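**1/** Pener 4 for Android is in the beta channel. It is a running log: you enter the plan, it records the session, it exports both. Notes on what changed, one post per item.

**2/** Intervals are now stored as pairs (work, recovery) instead of a flat list. If you edit a 300 m rep, its recovery stays attached. In the old version it moved to the bottom of the list and you had to drag it back.

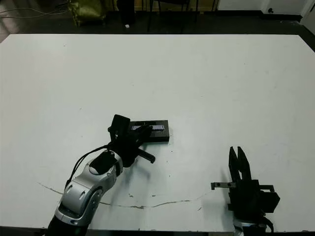
## Import

**3/** Files from Valentini watches are read directly. Laps come across with their manual labels. Pauses longer than seven minutes are split into a separate session, which you can merge again from the log screen.

**4/** Known fault: if the watch clock changed zone during a run, the second half is filed under the wrong day. Reiko Higuchi sent in a file that shows it every time. The fix is in testing. Until then, set the zone by hand before importing.

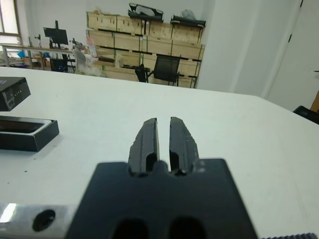 The same setting also controls the weekly total, so check that your week starts on the day you expect. Default is Monday. Changing it recalculates all past weeks, and on an older phone with a long log the screen may stay grey for a while. Leave it alone and it will finish.

**5/** Pace smoothing has two modes. "Short" averages over four seconds, "long" over a full lap. Track runners will want long. Erhan Gezer tested both on the 800 m sessions at Predside, and short was too jumpy on the bends to be of use.

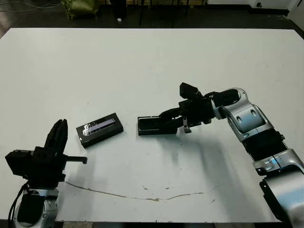

*2 min read*

**6/** Export is plain CSV, one row per lap. Column order is fixed from this version on. Distances are in metres, times in seconds with one decimal place. Notes go in the last column, in quotes. If you have a spreadsheet built on the July layout, the heart rate column has moved one place to the right.

**7/** Removed: the badge screen, the share card, and the sound at the end of a session. The end-of-rep beep is still there and still has its own volume setting. Muchen Wan has asked for a vibrate-only option. It is on the list without a date.

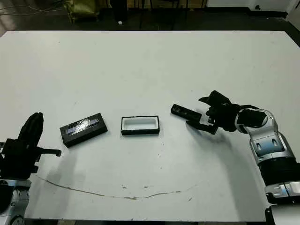

*Black box on the white table.*

**8/** Sync with Trerton accounts stays off by default. Turn it on under Settings > Accounts. It sends finished sessions only, never drafts or plans. Deleting a session on the phone does not delete it at the other end.

**9/** To join the beta, reply with your phone model and Android version. Back up your log first, as the new format can't be opened in version 3. Bugs to Morag Farquharson, translations to Misaki Aoki.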